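Hands wanted for the spring build season (people who like fiddly stuff, please read on!)

Hi, I'm Darcy McPhee and I look after the student side of the Drusico project at Esstead. We're a robotics club with a slightly mad goal, which is to teach a two-armed robot to do the boring chores in a house, and we need more people to show it how. If you've ever unpacked a dishwasher or scrubbed out a sink, you're already most of the way to being qualified.

The work goes like this. You put on the cap and the cables, you take a gripper (or a gripper in one hand and a marker glove on the other), and you do a small everyday task while the cameras record it. Then you do it again. And again, with the thing moved over a little. Each go is called a run, and a good run is slow and a bit dull to watch. Last season the club kept 234 of them and I'm greedy for a lot more before the Prurden meet in April, where we go up against 16 other teams on a set of tasks we don't get to see beforehand.

We also need folks who'd rather fix than wear. Printing finger pads, gluing marker cards on straight (harder than it sounds!), chasing a loose cable at the worst possible time, going through recordings and throwing out the bad ones. I started out on that last job and I still kind of love it.

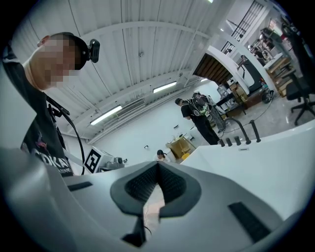
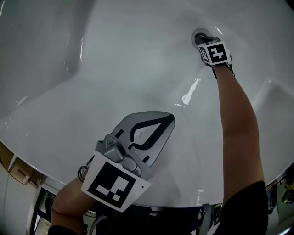
DRUSICO STUDENT ROBOTICS CLUB – Esstead, Recording & Build Group

The gripper you can see in both of these is the part you'll get to know best. Your first session is mostly just getting used to it, picking things up and putting them down until your hand stops arguing with you. I dropped the same plastic cup so many times on my first day that somebody took it away from me. You'll be fine.

What I'm looking for:

You're a student, any year, any major. We've had nursing people and music people and they were great. You can give us one afternoon a week, two if you get hooked. You don't mind reaching into tubs and sinks and standing up for a good part of the session. You tell us when a run went wrong, even if it was your own fault and it was the last one before pizza. Coding is nice to have but I can't do much of it myself, so please don't let that scare you off.

Left-handers, please please apply. Our setup leans right-handed and we keep finding that out the hard way.

What you get: $100 a month toward travel and food, course credit if your department signs the form (ask me for it early, they're slow), and a seat on the van to Prurden if you've done the spring sessions. You'll also get to mess around with the old Machala arm, which isn't used for recordings anymore and is very forgiving – it has survived me, after all.

To apply, send me a few lines on who you are, which afternoons you've got free, and one chore you really hate. No résumé needed. I need everything by 15/01/2022 and I'll write back to everyone, even if it takes me a little while. If you want to come by and try a gripper first, just say so in your note and we'll find a time.

Contact: Darcy McPhee, Student Coordinator | © Drusico Student Robotics Club, Esstead | Back to top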